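Home Contents Chapters Glossary Instructor Resources Sign In

Search this book Enter keyword Go

This site uses cookies to remember your place in the text. Accept Manage settings

Chapter 4
Groundwater and the Communities That Share It

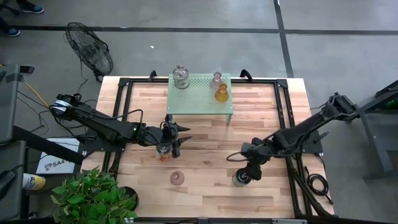
Ludmila Tichý told the Grokley Basin hearing in April that her family had deepened the same well twice, and that on both occasions the neighbors had done so within the year. Her remark was entered in the record along with the written statements of other well owners, most of whom reported the same pattern. One household drills deeper, the water level falls a little farther, and the shallower wells nearby begin to draw air. The hearing was called to consider a limit on new wells. By the end of the evening it had become a discussion of who owns water that moves underground and who should answer for its decline.

This chapter deals with that question and with the science needed to approach it. It assumes that the reader has completed Chapter 3, on surface water and the water cycle, and is able to read a simple water budget.

4.1 Why Groundwater Matters

Most fresh water that is not frozen lies below the surface of the land. It fills the small spaces between grains of sand and gravel and the cracks in solid rock. A body of rock or sediment that holds enough water to supply a well or a spring is called an aquifer. Many towns draw all of their drinking water from aquifers, and a large share of the world's irrigated farmland depends on them for at least part of the season.

Groundwater also supports streams, wetlands, and lakes. During dry months, when little rain reaches the river, much of the flow in a stream may come from water seeping through its bed and banks. This contribution is known as base flow. When the water table drops below the level of the streambed, the exchange runs the other way and the stream begins to lose water to the ground. Fish and plants that depend on cool, steady seepage are often the first to be affected, well before any household notices a change at the tap.

Because groundwater cannot be seen, its decline tends to be noticed late. A reservoir behind a dam shows a ring of bare shoreline as it falls. An aquifer gives few signs of this kind. Managers must depend on measured water levels, on pumping records where these exist, and on the reports of people whose wells have begun to fail.

4.2 The Grokley Basin

The Grokley Basin will serve as the main case study in this chapter and will return in Chapters 7 and 9. It is a broad, shallow valley drained by the Luvell River, with the market town of Flundovum near its lower end. Farms in the upper valley grow hay, onions, and seed potatoes. The basin aquifer consists mainly of sand and gravel laid down by the river, with a layer of clay beneath the lower third of the valley.

The basin survey lists 317 active wells. Most are private wells that serve a single house or farm. Four belong to the town of Flundovum, and these supply the public system. Only the town wells have been metered for the full period covered by the survey. Withdrawals from the others must be estimated from pump size, crop type, and the number of hours each pump is thought to run. Students should keep this in mind when working through the tables at the end of the chapter, where measured and estimated values are marked separately.

Over the 29 years of the monitoring record, water levels in the upper valley fell in most years and recovered partly in the wettest ones. Levels in the lower valley changed less. The clay layer accounts for some of the difference, and the river accounts for the rest – in its lower reach the Luvell loses water through its bed and so supports the aquifer beneath it. The cost of this support appears in the river itself, which now runs very low in late summer along the stretch above the town bridge.

The hydrologist Kohei Yokoyama, whose report opened the hearing, divided the problem into two parts. The first was the total volume pumped each year in comparison with the volume that returns through rain, snowmelt, and river seepage. The second was the placement of the wells. Even where the total is in balance, a cluster of large wells can lower the water table around it and leave nearby users short. Each pumping well produces a funnel-shaped drop in the water table, called a cone of depression, and where cones overlap their effects are added together. Section 4.5 explains how to calculate this effect for two wells of known discharge.

4.3 Rules for Sharing

Legal systems have treated groundwater in several ways. Under the oldest approach, the owner of the land may pump as much as he or she is able to use, with little duty to others. A second approach allows only reasonable use, with the meaning of the word left largely to the courts. A third assigns rights by date, so that the earliest user is served first in a dry year. A fourth treats the aquifer as public property and requires a permit for all but the smallest wells. Many places combine two or more of these, and the boundaries between them have often been drawn by lawsuits.

The Grokley Basin follows the reasonable use rule, changed by a local ordinance that requires new wells to be registered. Registration creates a list of wells and sets no limit on what they may pump. Under the proposal considered at the April hearing, any new well above a stated size would need a permit, and meters would be fitted to existing wells of that size over a period of years.

Farmers in the upper valley raised two main objections. The first concerned cost, in particular for older wells where the pipework would have to be rebuilt before a meter could be fitted. The second concerned fairness. Yuto Sugiyama and Mayu Sugiyama, who farm near the head of the valley, stated in a joint letter that they had already replaced their open ditches with drip lines and lowered their use by nearly a third. A limit based on current pumping would hold them to the lower figure while allowing a neighbor who had made no change to continue at the higher one. They asked that past savings be credited. The point is a general one, and it arises wherever a limit is set by reference to present use.

Residents of Flundovum raised a different matter. Some 1656 households are connected to the public system, and their rates pay for the only complete metering in the basin. Evie Ashworth, speaking for a group of ratepayers, asked why the cost of measurement should fall on one class of user when the results were of value to all. The district agreed to study a shared monitoring fee. The terms of that study are reprinted in Appendix C.

4.4 Recharge

Where withdrawals exceed natural recharge, a community may reduce pumping, increase recharge, or do both. Natural recharge can be protected by keeping floodplains open and by limiting paved surfaces over the most permeable ground. It can also be increased by design. In managed recharge, water is led during wet periods into shallow basins or idle fields, where it sinks slowly toward the water table. The method requires suitable soil, a source of water that is not already claimed, and careful attention to quality. Salts and fertilizer held in the upper soil can be carried downward with the first flooding, and nitrate is a particular concern near drinking water wells.

Two sites in the upper Grokley Basin have been proposed for a trial. One is a former gravel pit with rapid drainage and a short history of farming. The other is a larger field with slower soil, closer to the wells that have declined the most. The choice between them is taken up in Exercise 4.12, which should be attempted only after the section on nitrate transport has been read.

Key terms for this chapter: aquifer, base flow, cone of depression, managed recharge, overdraft, permeability, reasonable use, safe yield, water table.

Previous Next: 4.5 Wells and Drawdown Back to Contents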